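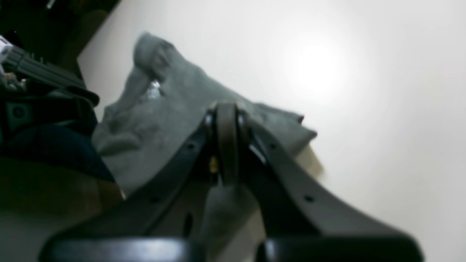
Nelly reckons the wide black pads will beat the thin fingers on cloth, full stop, and that I'm wasting a week by comparing them. She may be right. I've heard "full stop" about grippers before, though, and I still have a drawer of them.

Dec 9, 2019

Gripper comparison, soft goods. Continuing from the list Igor left on the whiteboard.

Question for this round: does finger shape matter as much as the Plimmont people say it does, or are we mostly looking at approach angle and luck? Their write-up claims a success rate I don't believe, on a towel folded the same way every time. Our gray cloth gets dropped in a heap and picked from wherever it lands. Harder, and closer to what Kashindye wants from us.

Things to settle before I trust any number out of this:

– What counts as a grasp. Last week Janka scored a pick as good if the cloth left the surface at all. I was scoring it good only if it stayed up for a count of 8. Our two columns can't be compared and I've crossed both out.

– Wrist camera. With the gripper body that big in the view, the part of the cloth I care about is behind the hinge just when I need to see it. Benedikt says the policy can learn around it. Maybe. I can't label around it, and I'm the one labeling. Want to try the mount further out before anyone trains on this.

– Exposure. White wall plus dark gripper is a bad mix. The glare spot on the wall gets the exposure it wants and the pads go to mush. Turn off auto, pick a value, write it on the tape.

Plan is 75 picks per finger type, same cloth, same drop height. I asked for 200 and was told to be realistic.

Two-handed pulls are a separate sheet. Starting point is one gripper at each end of the shirt, drawn tight between the two grasp points, the rest left slack. I have my doubts about this as a test of fingers at all. Once the fabric is under tension, a poor grip can hang on for a while just by being bunched up, and we'd score it the same as a good one.

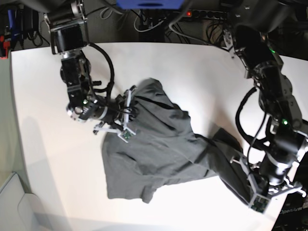 Marek's objection is that bunching is the whole point with cloth, and if a finger gathers fabric well then it deserves the credit. Fair, partly. I'd accept it if we also logged how much was gathered, and we don't. For now I'm adding a column: tight, bunched, or can't tell. I expect plenty of can't tell.

The little green boards on the fingers might help here. I'd like to see their signal for one pull that holds and one that slips, side by side, before I hear any more about what they can do. Sallport's driver drops samples when both arms move (saw it 3 times on Friday), so check timestamps first.

Also the cable loops. They hang low enough that I want someone to run both arms through the full reach, slowly, hand on the stop, and watch where they go. Retape if needed.

Still open:
Botar quote for softer pads, no answer yet
second cloth, something thinner, same gray if possible
who resets the cloth between picks (I'd like it to be one person for the whole set)

Not changing the fingers until the first sheet is full.

2 comments
Shared 3 times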